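Workshop Notebook, Finishing Room
Entry date: March 27, 2018
Recorded by: Simone Queiroz

Purpose: continued comparison of the Justik and Vahidi oil blends for the reading room tables.

The second coat of each blend was applied to the test boards this morning, after sanding with 320 grit. Boards 1 through 4 received Justik; boards 5 through 8 received Vahidi. Excess oil was wiped off at 20 minutes on all boards except board 6, which was left for 30 minutes by mistake. Board 6 is to be kept in the set but excluded from the averages.

Vahidi continues to go on more evenly over end grain. Justik raises the grain slightly and required a light pass with the gray pad before the second coat. The odor of Justik remained noticeable at the far end of the room with the fan running — staff working in the adjoining office should be informed before the next application.

The water ring test was repeated on the March 12 boards. A glass was left standing for 2 hours. Justik: faint ring, gone by the afternoon. Vahidi: no ring on three boards, one ring on the fourth that has not faded. The fourth board came from a different plank and may have been sanded more coarsely. The log does not say.

Supplies: one can of Vahidi remaining, opened. Skemach has quoted for a case of 25 cans, a larger quantity than the project can use before the oil thickens. A request for a smaller lot has been sent to Luvura. No reply to date.

Oily rags were laid flat on the outside rack and not placed in the bin. Colleagues are reminded that this applies to paper towels as well.

Pending: third coat on all boards; hardness readings; decision on blend, due in June. Sanding grit to be written on the back of every board from now on.

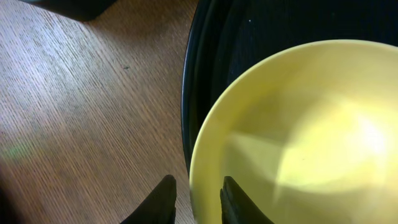

Tabletop, light brown wood, grain running on the diagonal. Small dark speck near the middle.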